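The label inside my good trousers says they should be washed at 30, inside out, with like colours, and that I should "care for the planet" by doing so. I've read that label a lot of times. What it doesn't say is how long the trousers are meant to last, and I've come to think that's the only thing on it I'd pay to know.

I raise this because Wikex, which sells clothes to half the people I know, now has a repair promise. Buy a pair of jeans, keep the receipt, and if they wear through they'll mend them. It's on the bags and on a big sign at the Skinner Street shop. I'm told it's a sign that the trade is changing its ways. I have my doubts.

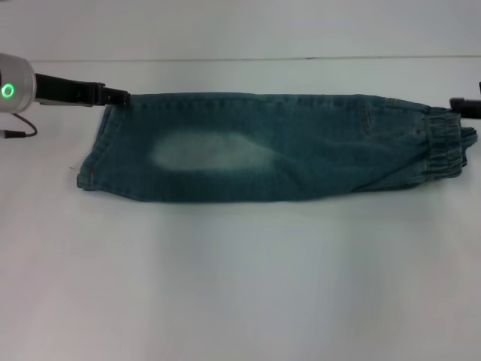
Start with the fine print, where the repair promise gets a good deal smaller. It covers seams, rivets and zips. It doesn't cover "wear consistent with normal use", and I'd like someone to tell me what other kind of wear there is. Jeans go at the knee, the seat and the inner thigh, and they go there by being worn. A promise that stops at normal use is a promise to fix the things that seldom break.

Then there's the wait. You post the jeans away at your own cost and get them back in 41 days, or that's how long mine took in August. I own three pairs. Someone who owns one will have bought another by then, and I'd be surprised if the people who wrote the scheme hadn't noticed that.

I don't blame the menders. The work on mine was neat and the thread was a decent match. My quarrel is with calling it a change of heart when the cloth keeps getting thinner. I can't prove it's thinner, I should say. I have a pair from before my kids were born that stands up by itself in cold weather, and a pair from last year that I could read a newspaper through. That's two pairs of jeans and a grudge, and it wouldn't get far in court. But the company could settle it in an afternoon by printing the weight of the cloth on the tag, and it hasn't.

The usual answer is that shoppers don't care. They want the colour and the price, and they'll be sick of the cut in two years anyway. Some of them will. I'm less sure about the rest of us, who were never offered anything else. You can't learn much about what people want by watching them choose between four versions of the same flimsy thing.

Nor am I much moved by the claim that good clothes are only for the well off. A pair that costs $300 and lasts a decade is a fine bargain for anyone who has $300 sitting around. Most households don't, and telling them to "buy once, buy well" is cheek. It's the $50 pair that needs to be better. Nothing in the repair promise touches the $50 pair, by the way. It starts with the next range up.

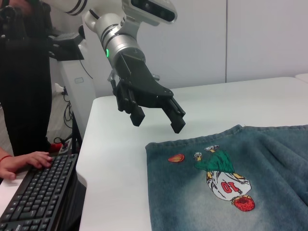
**GRILILBERG, Monday, September 25, 2023**

I wrote the first part of this at home and I'm finishing it a long way up the line, where I've come to see my sister and where there is no Wikex. There is a shop that takes in alterations and sells buttons, and a church hall with a rack of used clothes that gets picked over every weekend. My sister says the rack has got worse. Ten years ago you could find a work shirt with plenty left in it. Now it's mostly tops that have already twisted at the side seam, and the hall pays to have the leftovers carted off.

That cost is the part missing from every sunny article on clothing repair. When cheap things wear out, somebody pays to get rid of them, and it's seldom the firm that made them. It's a church hall in Grililberg, or the council tip at Sivport, which put its fees up again this year and got shouted at for it.

So what would convince me? A printed cloth weight, for one. A plain guarantee in years, knees included, on every pair in the shop. Repairs done over the counter within 7 days, or a refund if they can't manage it. I'd also like to see a small patch of matching denim tucked in the pocket of each new pair, the way shirts used to come with a spare button. It would cost next to nothing and it would save the postage.

I'm aware that a guarantee with teeth would push the price up a bit. I'd want to see by how much before I believed any figure the trade gave me. These are the same people who can find the money for a sign the width of a bus.

My sister has offered to do the knees on the thin pair with cloth cut from an old pair of her own. She wants them left here until Easter. I've said yes, and I'm going home in the good trousers.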